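Pre-purchase equipment checklist: second arm and kitchen cell
Site: Galanis test kitchen, back half
Completed by: Anisa Saragih
Budget holder: Corey Pomare
Date: July 13, 2020
Ratings: OK / Fix / Hold (Hold means no purchase order goes out, however nicely the sales rep asks)

1. Quote itemized, with freight and taxes shown
OK. Drolano sent a proper one. Skovik sent a colour brochure and a single number at the bottom of an email. I have asked them for the rest of the numbers.

2. Floor anchoring confirmed with landlord
Hold. Landlord has "no objection in principle." I would like one in writing, about drilling.

3. Clearance around the arm at full reach
Fix. Fine on the drawing. The drawing leaves out the fridge door, which opens into the same space the elbow wants. Corey to decide which of them moves. The fridge is cheaper.

4. Emergency stop within reach of every work position
Fix. Two stops in the quote, three work positions. Add one. Do not let anyone talk you into a wireless one to save on cable.

5. Gripper suited to the task
OK, with a grumble. The two-finger gripper handles what we've given it in simulation. Spare fingers are extra, and we will need them by December at the rate people here put things through trials. Budget line added.

6. Pinch points identified and guarded
Fix. The finger gap is on the list. The wrist joint wasn't until I added it.

7. Counter edges and rails modelled before the cell is laid out
OK. Grokora's simulator licence covers this and we already pay for it, so please use it before buying brackets. Last year's brackets are in a box under my desk if anyone is nostalgic.

8. Power supply and circuit capacity
Hold. Electrician to confirm. The dishwasher shares that circuit and has seniority.

9. Noise
OK. Supplier's sheet says 73 dB at the operator position. Ear protection is optional at that level but I've put a box of plugs in the budget, 200 pairs, since the smaller box costs nearly the same.

10. Training included in price
Fix. One half-day, for two people. There are five of us. Corey has asked for more and been offered a video.

11. Service contract
Hold. Response time is given as "prompt." Need hours.

12. Contingency
Fix. Currently zero – a bold choice. I've pencilled in enough for freight surprises and one bad week.

Overall: Hold. Nothing here kills the purchase, but items 2, 8 and 11 need paper behind them first. Recheck when the electrician has been.

A.S.
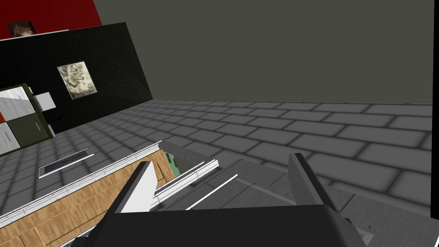 Item 7: simulated kitchen layout, view over the right gripper toward the tiled floor and far wall.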